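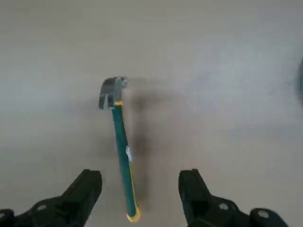
Riaan Modise, asked to comment on a draft of the purchasing plan, objected that hand tools should not drive a gripper budget. Long handles and heavy heads, in his view, push a lab toward wide-opening fingers that most of its tasks never need. We kept hand tools in the task list, but costed them as a separate line so that a reader can remove them.

The claw hammer in Figure 1 was used to set that line. Its mass is concentrated at one end, and a finger set that carries it has to be budgeted with replacement pads. We assumed 9 pads per finger set per year at Birkdale, the heavier user of the two sites, and 4 at Jarari. Quotes from Oosthuizen and Endivora for a complete set of fingers, pads and fasteners came in at $2,000 and $3,000, and we carried the higher figure through all later tables. The lower quote left out shipping and spare fasteners - items that are easy to miss when sets are compared by list price.

Arms were budgeted in pairs. A two-arm table costs more at the start than a single arm, but the table, the mounting plates and the control computer are shared, and one arm can stay in service during repair of the other if spares are stocked by joint. Cabling was entered as its own item. In earlier plans it had been folded into installation, where it was underestimated every time, and the shortfall was paid out of the spares budget in December. Figure 2 shows a two-arm table of the kind costed, with the right gripper holding a small red object over a pale round disc and the cables run along the near side.
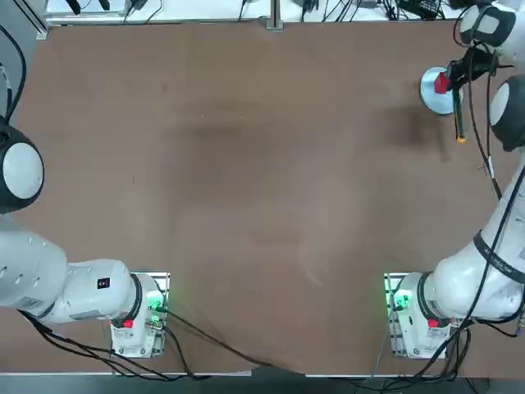 Figure 2. Two-arm table used as the unit of cost.

4.3 Spares and replacement schedule

Spares are divided into parts held on site and parts ordered on failure. Finger sets, pads and cables belong to the first group. Joints belong to the first group only at Birkdale.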